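Hats get their own room in Skestby this August

April 26, 2023

Hat lovers, there's good news from Skestby! The Rurnbridge Hall local history rooms will open a summer display given over completely to headwear, and it's going to be a big one. The list stands at 103 hats so far, from straw sun hats and felt work hats to the ball caps that half the town seems to have hanging by the back door.

The hats come from two sources. The Onuoha collection covers the older dress hats, many of them bought on Main Street when Skestby still had a hat shop of its own. The Peretti collection is all caps, and what a cheerful bunch they are - bright crowns, brims in a second color, team caps, feed store caps, caps from summer camps that closed long ago.

Last year's quilt show brought in 1,860 visitors, the best summer the hall has had, and the hope is that hats will do just as well. They certainly deserve it. A hat lying flat in a glass case never looks like much, but put it up on a head form and you can suddenly picture someone wearing it to a ball game or a wedding.

So this time the hats go up on stands, 65 of them, set at different heights so that children can get a good look too. The other hats will hang along the long wall by the windows. Choosing which cap goes on a stand and which one hangs has been great fun and has led to a few lively arguments.

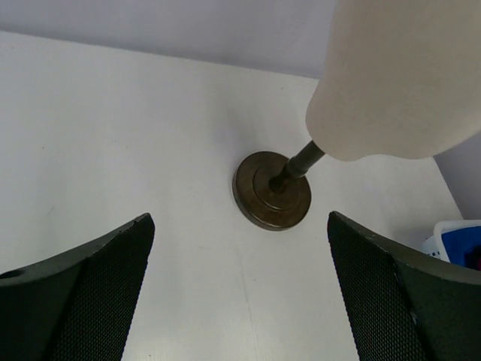
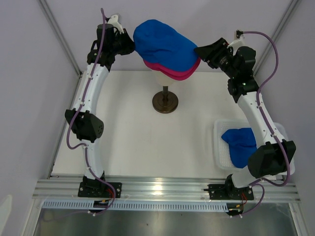

The blue cap with the pink brim, and the cream head form under it. 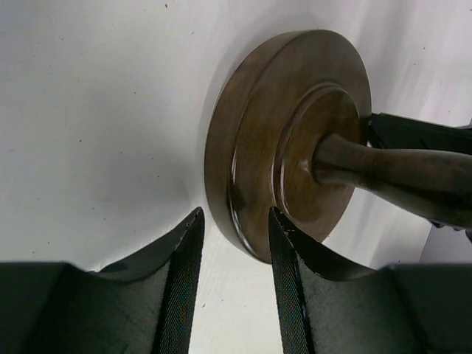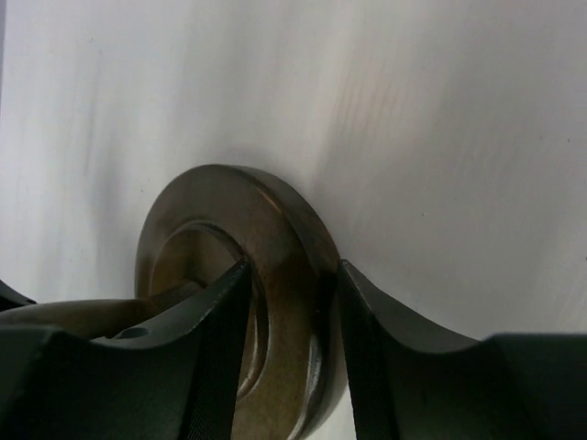 The display will run through the end of August in the front room at Rurnbridge Hall. Admission is free, and there will be a try-on corner with a big mirror and a basket of hats that can stand a little rough handling. There's still room on the long wall, so if you have a hat with a Skestby story behind it, bring it to the front desk along with a short note saying who wore it and when. Please write your phone number on the back of the note.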